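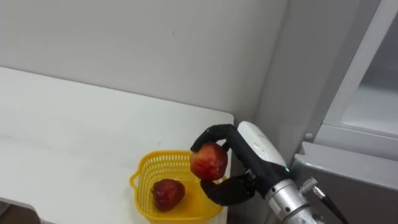

This section covers the placement, first start and initial loading of the Gostelley 638 upright refrigerator in staff kitchens and shared break rooms. It is intended for the person responsible for the room and should be read in full before the appliance is unpacked. A clear table close to the appliance is needed at the loading stage. Loose fruit, such as a red apple, is most easily brought to the shelves from a light plastic basket like the yellow one on the white tabletop, and the same basket may be used to hold food while the shelves are cleaned. Instructions for the separate freezer cabinet are given in its own booklet.

## 3.1 Choosing the position

1. Select a level, dry floor area that can bear the full weight of the appliance when loaded.
2. Measure the clear width between walls or adjoining cabinets. The opening must be no less than 706 mm wide.
3. Confirm that the door can open past a right angle. The drawers cannot be removed if the door stops short of this position.
4. Keep the appliance away from stoves, radiators and direct sunlight.
5. Confirm that the wall outlet is grounded and can be reached after installation without moving the appliance.

**Caution:** Do not connect the appliance through an extension cord, a power strip or a timer switch.

**Note:** Wood and vinyl floors may be marked by the front feet. Fit the felt pads supplied in the accessory bag before the appliance is moved into its final position.

## 3.2 Unpacking and leveling

Two persons are required for this procedure. The appliance must remain upright at all times. If it has been laid on its side during delivery, enter this on the delivery form and let it stand upright overnight before it is switched on.

1. Cut the straps and lift the carton away from the base.
2. Remove the tape from the shelves, drawers and door bins. Remove the foam block behind the lower drawer.
3. Tilt the appliance slightly backward and slide out the base tray.
4. Move the appliance to its position. Do not pull it by the door handle.
5. Place a level on the top surface, first from side to side and then from front to back.
6. Turn the front feet by hand until the top is level. The rear feet are fixed.
7. Open the door halfway and release it. If it swings open, raise both front feet by one full turn and check again.

Retain the carton and foam until the first inspection has been signed. Claims for transport damage cannot be accepted by the Plullholm service office without the label printed on the carton.

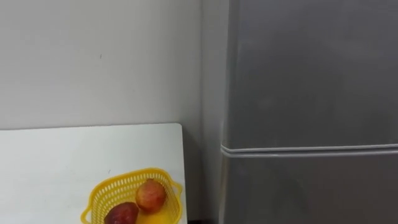 ## 3.3 Cleaning before first use

1. Wash the shelves, drawers and door bins in warm water with a small amount of mild dish soap.
2. Wipe the interior walls with a damp cloth. Do not pour water into the compartment.
3. Clean the folds of the door seal with a soft brush.
4. Dry all parts with a clean towel and return them to their positions.

A faint odor of plastic is normal in a new appliance. If it remains after cleaning, leave the door open for one hour in a ventilated room before continuing.

**Caution:** Do not use scouring powder, bleach or solvent on any interior surface. Damage to the shelf coating caused by these products is not covered by the Lindgren warranty.

## 3.4 First start

1. Insert the plug fully into the wall outlet. The green indicator on the control panel lights.
2. Turn the temperature dial to the middle position.
3. Close the door and wait 60 minutes without opening it.
4. Open the door and check that the interior light comes on. Press the light switch in the door frame by hand and check that the light goes out.
5. Place a refrigerator thermometer in a glass of water on the center shelf. Close the door and leave it until the following morning.
6. Read the thermometer. If the water is warmer than the limit set by your food safety policy, turn the dial one step colder and repeat the reading after a further night.

The compressor may run without a pause during the first day. Clicking sounds from the rear panel are caused by the thermostat and do not require a service call. If the green indicator flashes, disconnect the appliance and wait 9 minutes before reconnecting it. Should the flashing continue, disconnect the appliance again and refer to Section 7.

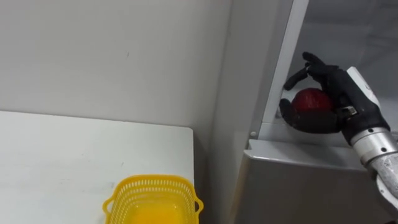
## 3.5 Loading food

Food should be placed in the refrigerator only when a satisfactory reading has been obtained under 3.4.

1. Place cooked dishes and dairy products on the upper shelves, in closed containers.
2. Place raw meat and fish on the lowest shelf, in a tray with raised sides.
3. Place leaf vegetables in the left drawer and set its slide to "High."
4. Place apples, pears and similar fruit in the right drawer and set its slide to "Low." Whole fruit intended for use on the same day may be kept on an open shelf.
5. Place bottles and cartons in the door bins, with the heaviest in the lowest bin.
6. Check that nothing touches the rear wall or blocks the air vent.

Do not store bananas, onions or potatoes in the appliance. Allow hot food to stop steaming before it is put away, but do not leave it at room temperature for more than two hours.

**Note:** Apples give off a gas that hastens the spoiling of leaf vegetables. The two drawers should not be exchanged or used for mixed produce.

## 3.6 Labeling in shared kitchens

Every container should carry the name of its owner and the day on which it was placed in the refrigerator. Wumus freezer labels are suitable for plastic and glass and can be removed with warm water. Unlabeled containers may be discarded at the weekly check. Items provided for general use are to be marked "Shared" and kept together on one shelf.

A copy of the loading plan should be fixed to the outside of the door at eye level. The plan may be copied from Appendix B without permission.
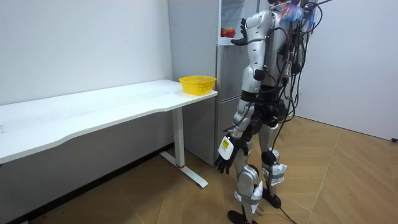
## 3.7 Completing the installation record

1. Write the serial number on the record card. The number is printed on the plate inside the compartment, beside the left drawer.
2. Enter the final dial position and the thermometer reading.
3. Sign the card and keep it with this manual.
4. Send the detachable half to the Plullholm service office.

Records are reviewed each January. Rooms for which no card has been received will be scheduled for an inspection visit.

Section 3 approved for issue by Divina Rivera, Technical Publications, April 15, 2023. It replaces all earlier loose-leaf instructions for the same model.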